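Home News Community Business Sports Contact

Town's shared workshop to stay open through winter after lease deal

The Stirnine shared workshop will stay open at least until spring after its members agreed to a new lease on the former feed store on Marulanda Road.

The deal was signed in October, a few weeks before the old lease was due to run out. Members had been told over the summer that the building might be sold, and several had already started moving their tools home.

"People were asking me every night if they should take their stuff with them," said Nelly Ríos, who runs the front desk in the evenings. "I didn't have an answer for them. Now I do."

Under the new terms, the workshop will pay a slightly higher rent and take over the cost of clearing snow from the parking lot. In return, the owner, Costier Properties, will fix the roof over the back half of the building and replace two of the loading doors. Roof work is planned for the first dry stretch of weather and should not close the shop for more than a few days.

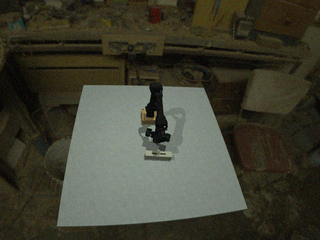
The workshop opened 7 years ago as a place for people who had a project but no garage. It now has more than 60 paying members. Monthly dues will go from $35 to a figure that has not been set yet. A vote on the new rate will be held before the end of the year, and members who joined on a yearly plan will not see a change until they renew.

Ashley Sugden, who signed the lease for the workshop, said the talks with Costier were slow but polite. The main sticking point was the length of the lease. The workshop wanted three years and the owner wanted to go month to month. They settled on a term that runs to the end of April, with an option to extend if both sides agree.

"It's shorter than we'd like," Sugden said. "But it gets us through the cold months, and the roof gets done."

Costier did not say if it still plans to sell. In a short written reply, the company said it was "pleased to keep a good tenant" and had no other news to share about the property.

The repair nights, when anyone in town can bring in a lamp, chair or toaster and get help fixing it, will go on as before. They start at 6:30 p.m. and are free, though people are asked to pay for parts. Yaneth Ayala, who set them up, said turnout dropped in September while the future of the building was in doubt. She hopes it will pick up again once word gets around.

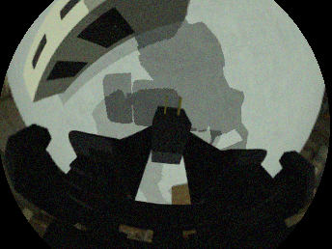
Nilton Bedoya

Some changes are coming inside as well. The sanding room will get a new fan, paid for by a grant from the Cilesari Fund, and the paint shelves will move away from the heater - a change the fire inspector asked for last year. The sewing corner will get a second table. Members who rent a locker should check the list by the front desk, as some lockers near the back wall have to be emptied before the roof crew comes in.

Evening hours will also be cut a little. The shop has been closing at 10 p.m. and will now close at 9, mostly to save on heat. Early opening stays the same.

Yesenia Ñahui, who lives across the street, said she was glad the building would not sit dark over the winter. She is not a member but has used the repair nights, most recently for a kitchen radio.

"They got it going again," she said. "I'd miss having them there."

Members with questions about the lease can read a copy at the front desk. Sugden will also be at the shop from 5 to 7 p.m. most evenings this month to talk about dues. New members can still sign up, but there is a short wait for lockers.

Share this story
35 shares 2 comments

Get local news by email. Sign up for our free newsletter.

This site uses cookies. By continuing to browse, you agree to our use of cookies. Accept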